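Wubshet Project: call for participants
Remote raters wanted for our simulated robot study

Can people tell a good robot attempt from a bad one just by watching it? And if they can, does a robot trained on their choices do better work? We've been chasing those two questions at Hamside for a while now, and our first results have us pretty excited. Now we need more eyes!

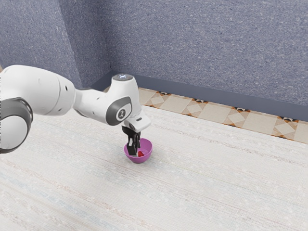
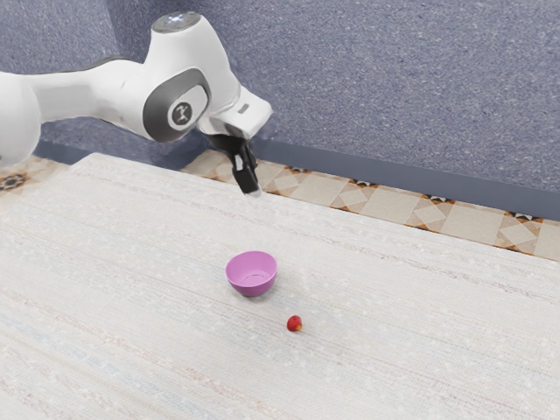 Two views from our simulator, both with the arm and the pink bowl. The strawberry is on its own in the second.

The method is simple to explain. A simulated arm tries a small chore, such as putting a strawberry in a bowl, over and over, with little changes each time. You watch two short clips side by side and click the one you think went better. Your clicks become the training signal for the next version of the arm's controller, and then the whole thing goes around again.

In our pilot round, which we called Dudlow, 16 raters gave us 3,190 choices. The controller trained on those choices beat the one trained on our own hand-written scoring rule, and by more than we had expected. It was gentler near the bowl and wasted less motion on the way there. What we don't know is whether that holds up with a bigger and more mixed group of people, and that's where you come in.

Who we're looking for

We have 48 places. You need to be 18 or over, able to read English, and have a laptop or desktop computer (phones are too small for the side-by-side clips, sorry). You don't need to know anything about robots. Cooks, bus drivers, retired teachers, students, all welcome. If you took part in Dudlow, please sit this one out but do pass the word along.

What you'll do

You'll do a short practice set, then four sessions from home at times you pick. Each one takes less than an hour, and you can stop for a break between any two clips. After the last session there's a phone chat with one of us about how you made your choices. We loved these chats last time, and two of our new test chores came straight out of them.

All participants are paid for each session they finish, plus the phone chat. You can drop out at any point and keep what you've earned. We store your choices under a number, never your name.

How to sign up

Write to Nahom Alemneh at the Hamside study desk with "Drarkdale round" in the subject line. Tell us your time zone and what kind of computer you use. Sign-up closes 8/20/20, and we'll answer everyone, including people we can't fit in this time. Questions are welcome too, even if you haven't made up your mind yet.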